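Pukance Kitchen Reopens Its Dish Shelves

23 January 2023

I went down to the Pukance community kitchen meaning to stay for a quick coffee and a quote, and I came home three hours later with somebody else's gravy boat. So let me say up front that this report is not exactly neutral! The dish library is open again, the shelves have been sorted, and if you have a birthday or a funeral lunch or a very large family coming over, you can borrow plates from it for free.

For anyone who moved here after it shut, the dish library is just what it sounds like. You borrow bowls, plates, pitchers, platters and serving spoons the way you would borrow a book, use them for a few days, wash them and bring them back. It ran for years out of the old kitchen on Eklund Street, closed when the building needed new pipes, and then spent a long while in boxes in the Covoreck storage units out past the feed store. I borrowed from it myself for my sister's wedding shower and I still think about those little green dessert plates (gone now, sadly, more on that below).

Morena Vitale has the keys and the sign-out book. She was up a stepladder when I came in, and she handed me a towel before she handed me the coffee, so I dried things for the first half hour while we talked.

"People kept asking me at the grocery store," she told me. "They'd stop me by the onions. When are the dishes coming back? I have forty people coming, when are the dishes coming back?"

The full list now runs to 800 pieces. There were more before the move, but a fair amount got chipped in storage, and one whole box of those green dessert plates met the floor of a moving van. Morena did not want to discuss the green plates and I did not push it.

What has come in since then makes up for a lot. The biggest single gift was from the Flalano lunch room, which closed last June and passed along 172 pieces of everyday tableware, mostly bowls and side plates, plus a box of odd lids that fit nothing at all. Prasert Nilsuwan, whose family ran the lunch room, carried most of it in through the side door himself and then stayed to wash it. He told me he was glad to see the bowls going somewhere they would have soup in them. I said I would see to that personally.

The rest has come from closets all over town. I saw soup tureens, cake stands, a fish platter as long as my arm, three different fondue sets (we were all keen on fondue at one point, apparently) and enough gravy boats to start a navy. That's how I ended up with one. It had a wobbly foot, Morena was going to put it in the discard box, and I have a tube of good glue at home. I'm bringing it back once it's fixed. I signed for it and everything.

The sorting has been the slow part. Everything gets washed, dried, looked over for cracks and then put with its own kind, and there are long arguments about what its own kind is. Pichit Jitpraphai wanted all the glass together. Nantana Inthanon wanted things sorted by meal, with the breakfast dishes by the window and the big dinner pieces on the low shelves where you don't have to lift them down over your head. They went back and forth on this through two full pots of coffee, and in the end they did it Nantana's way, with a separate glass shelf for Pichit. I think it works pretty well. You walk in thinking "I need to feed people soup," and there are the soup things.

Glass is a real chore, by the way. I had forgotten. You dry a glass plate, you hold it up to the window, and there's your own thumbprint looking back at you. Pichit swears by a splash of white vinegar in the rinse and an old cotton pillowcase for the drying, and no paper towels ever. Nantana uses the paper towels when he's out of the room. I tried both ways and I'm with the pillowcase.

The counter by the tiled wall is where pieces wait for their turn, and I liked poking around there best. You get glass next to stoneware next to somebody's good china, all in a muddle, and you start setting imaginary tables. I picked out a whole Sunday lunch in my head while I was supposed to be drying ladles. I have a particular weakness for plain white bowls with a bit of blue at the edge, which look right with anything you put in them, and for a big pitcher you could use for lemonade or for a bunch of whatever's growing by the fence.

The money side is modest. The kitchen raised $2,630 toward the shelves, the new sink tap and the padded carrying crates, most of it from the chili supper and the rest from a jar that sat next to the register at the hardware store. The crates are a big improvement! The last time I borrowed plates I drove home at ten miles an hour with everything wrapped in beach towels. Now you get a proper crate with dividers and a lid that snaps, and you can go over the railroad tracks like a normal person.

If you want to borrow, the rules are short. You need a name, a phone number and an address in the county. You can take up to 60 pieces at a time, and you can keep them for five days. There's no deposit. If you break something, say so when you bring the crate back, and put whatever you think is fair in the jar. Morena says broken dishes never bother her half as much as dishes that come back with egg on them, so please run a sponge over the forks.

Big events need to be booked ahead. The spring dates are filling up already, with two graduations and a retirement dinner in the book, and I saw a penciled note for a christening with three question marks after it. Ekkachai Kongkaew, who has booked the long platters for his parents' anniversary, was in while I was there to see how many noodles one of them would hold. He had brought a tape measure. He and Prasert got into a very serious conversation about whether noodles should be piled in the middle or spread end to end, and I left them to it, though I'm on the side of piling.

Donations are still welcome, with a few limits. They can always use serving bowls, pitchers, water glasses in sets and anything oven safe. They have all the mugs they could possibly want, and I was asked to print that very clearly, so: no more mugs. No plastic tubs either, and nothing with a chip on the rim where a mouth would go. Sets don't have to be complete. Three matching plates are fine, and Nantana is rather good at finding them a partner on the shelf that is nearly the same shade.

They would also love to hear from anyone with an hour to spare for washing up after returns. You don't need any special skill. You'll be given a towel before you've got your coat off, and there's usually cake, or there was on the day I went (lemon, with poppy seeds, and I had two slices).

The library is open every morning except weekends, through the side entrance of the Pukance kitchen, and you can leave a note in the box on the door if you come by and the lights are off. Bring your own bag for the small stuff. I'll be back there as soon as the glue dries, and I've already put my name down for a stack of bowls for the weekend of my neighbor's potluck, so hands off those, please.
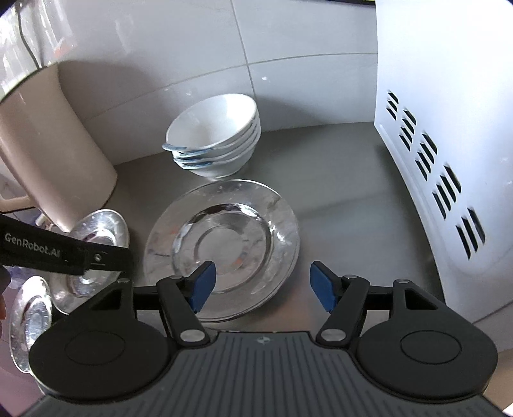

White bowls with blue-trimmed rims, a clear glass plate and a beige pitcher on the counter at the Pukance kitchen.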